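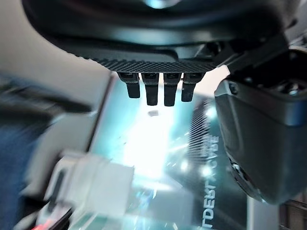 A reader wrote in after my last page on home robots to say I was being unfair. The machines are nearly there, went the complaint, and anyone who has watched one put away a shelf of groceries knows it. I have watched one put away a shelf of groceries. I have also watched a good many fail to, and I think the reader and I were looking at different parts of the same afternoon.

So this page is a method. It tells you how to test a claim that a machine can do a household or shop-floor chore, using a job so dull that most people wouldn't call it a skill: picking boxed goods out of a mixed pile and putting them where they belong. You can use it on a rented arm, at a trade show stand, or on a video somebody at work has forwarded with the subject line "thoughts?"

What you need

A mixed lot of packages, the more ordinary the better. Glossy printed boxes, at least one bag that sags, something small enough to get lost under something else. A shelf or bin to move them to. A notepad. A clock with a second hand. One adult who has never seen the robot and will do the same job by hand.

Don't buy special test objects. Sellers like plain cubes in matte colors, and so do robots.

Step 1. Write the chore down before you see the machine

One sentence, in the words you'd use to a new hire. "Put everything from this table on the middle shelf, labels out." Keep it as it is once the machine is switched on. I have sat through a demo where "unpack the tote" became "unpack the rigid items" and then "unpack the rigid items in the top layer," all before coffee.

Step 2. Choose your own lighting

Run it once in whatever light the seller likes and once in yours. Shiny print is a plain nuisance for cameras. A lamp or a window bouncing off a coated carton can wash out the very patch where the fingers need to go. People tilt their heads without thinking about it. Ask what the machine does instead, and if the answer is "we close the blinds," write that down. Closing the blinds is labor.

Step 3. Look from the hand's side

Most arms of this type have a small camera at the wrist, and most sellers will show you its view if you ask. Ask. From across the room the thing looks calm and deliberate. From the wrist it's all close quarters: dark hardware taking up the top of the view, glare below it, a teal printed surface that is probably a package, other stuff smeared by motion. The lettering on a box can be sideways or backward in that view. None of this proves the robot can't cope. It does give you a fair idea of how much guessing is going on in the last few inches, and that is where most of my failed grabs have happened.

While you're there, ask whether the picture you are looking at is the same one the software gets. Twice I've been shown a nicer one.

Step 4. Do 22 in a row

One success tells you very little, and three tell you hardly more. I use 22 picks because it is long enough for somebody to get bored and short enough to fit before lunch. No restarts. If a person touches an object, the arm, or the keyboard, the pick counts as assisted. Mark each one as clean, assisted, or failed, and put the time next to it.

Be strict about "touches." A hand that comes in to straighten a box between picks is doing part of the chore. So is the person who quietly turns the next bag upright while you're being asked a question.

Step 5. Find out who is driving

Some demos are run partly or wholly by a person at a set of controls. There is nothing wrong with that, and it may be how the machine learns. It just isn't the same product. Ask straight out: was anyone steering on any of those picks? Then ask what happens when the thing gets stuck at 4 a.m. The Kultell rep I asked gave me a direct answer — a person logs in from another building — and I thought better of the company for it. The Gedis people sent me a brochure.

Step 6. Put the human on the clock

Now have your adult do the same pile. Don't coach. This part can be embarrassing for everyone. On my last run the arm needed 400 seconds for the 22 picks and the person needed 118, and she stopped partway to ask if the dented box should go at the back. The robot hadn't asked. It had put the dented box at the front with its label to the wall.

Speed matters less if the machine can work all night, and sellers will tell you so. Fair enough. Then the assisted count is the number that matters, because somebody has to be awake for those.

Step 7. Work out the cost per untouched pick

Take the monthly price and divide it by the number of clean picks you would really get in a month, leaving out the assisted ones. The Rolberg lease I was quoted came to $3,777 a month, before the fence and before the service visits. I won't print my per-pick figure, as it depends on my pile and my shelf. Do yours. Then add the hours of whoever minds it, and compare with what you pay now.

What the results have looked like so far

Boxes of one size, one way up, in good light: yes, I'd let a machine do it. Mixed packages on a crowded surface: slow, with help. Soft bags: mostly no. Small loose pieces sitting near bigger things: I've seen it done well and I've seen the small piece pushed off the table, sometimes by the same arm in the same hour.

In a home, I would say not yet. A kitchen changes shape every day and has no technician in it. On a shop floor with one steady product, some of this already pays. The Bakhtiari cell I looked at in February did a single carton size and did it without fuss, and its makers were careful not to claim anything more.

To the reader who wrote in: run the 22, with your own groceries and your own lamp on, and send me the sheet with the assisted column filled in. I'll post it here whichever way it comes out.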